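Trellgate lunch club: progress report to the Skernereck Fund
23 January 2024

We planned for 25 people a session and got 15. The Stasell leaflet drop brought in 3 of them, so I doubt it was worth the printing.

Members say they eat better at home now. I would not lean on that - they were asked over a free lunch.

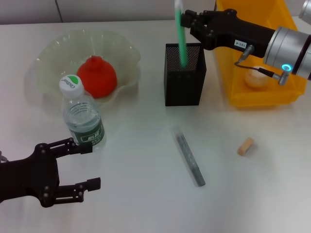

Spending
Food is within budget. Hall hire is not, and the new rate offered at Major House looks no cheaper once heating is added. I suggest we hold off signing.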